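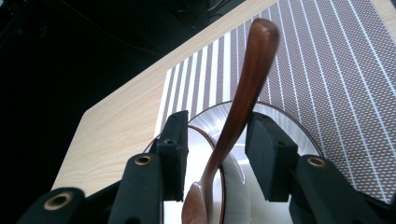 Rodstead kitchenware trial - progress to 2019-11-01

Work on the wooden spoons is on schedule. Finishing of the first batch of 200 is complete and Azra Radulović has passed the handles for smoothness. Sixteen were returned to Becerra for re-sanding at the neck. Bowls with a brown rim have been ordered from Arkine to go with them.

Spend is within the grant - 2000 remains for packing and carriage. Katia Russo will send the costs for the second batch, due in March.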